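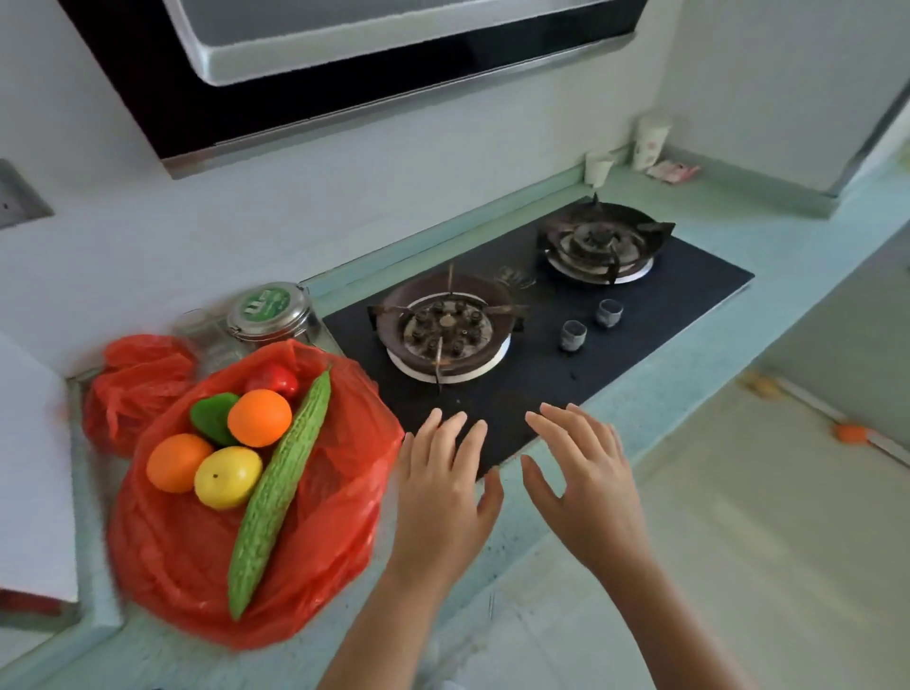
Progress report to the Fernik Fund, second period
Project: Warm meals for older neighbors in Hisau
Prepared by Tsion Araya, project coordinator

Dear Mr. Vahidi,

I am sending you the report on our work from September to November. The first part is on the meals, the second on the money, and at the end I write what we ask from you.

In this period we cooked and delivered 539 meals. The plan in our application was lower, so we are ahead, but the weeks were not equal. In September we had many cancellations, as several people were still staying with their families. From the middle of October the demand grew quickly and now we have a waiting list of eight persons. Titilayo Adeleke keeps this list and calls everyone on it each Wednesday.

The menu was changed after the first month. People told us that the soups were too salty and the portions of rice too big. Ro-un Heo, who is our cook, prepared a new plan with more lentils, cabbage and baked fish. The returned food became less, although we did not weigh it, so I can not give you an exact number. Two persons with diabetes receive a separate box with a green label.

Delivery is still the difficult part. The upper streets of Hisau are steep and the bus does not go there after 5 p.m. Vojtěch Tichý drives his own car and we pay him the fuel. In October the car was in repair for nine days and in this time we used taxis, which was expensive – I explain it in the budget. We have asked the firm Girkex for a price for renting a small van. Their answer came last week and it is attached.

About the money: from the second payment of 2000 euros we have spent 90 percent. Most of it went for food and for the boxes. The line for transport is overspent because of the taxis, and the line for printing is almost not touched. We would like to move the printing money to transport, if you agree. The receipts are in the folder, sorted by week. One receipt from the market is missing, and I have put a signed note in its place.

What did not go well: we promised a short survey among the people who receive the meals, and it is only half done. The questions were written in too small letters and many people could not read them. We printed them again, larger, and Titilayo will finish the visits before the holidays.

For the next period we ask for your answer on the transport line and on the van. If possible, we need it before the end of November – after that Girkex can not keep the price.

With kind regards,
Tsion Araya

Contact: project office, Hisau | © Warm Meals Hisau | Back to top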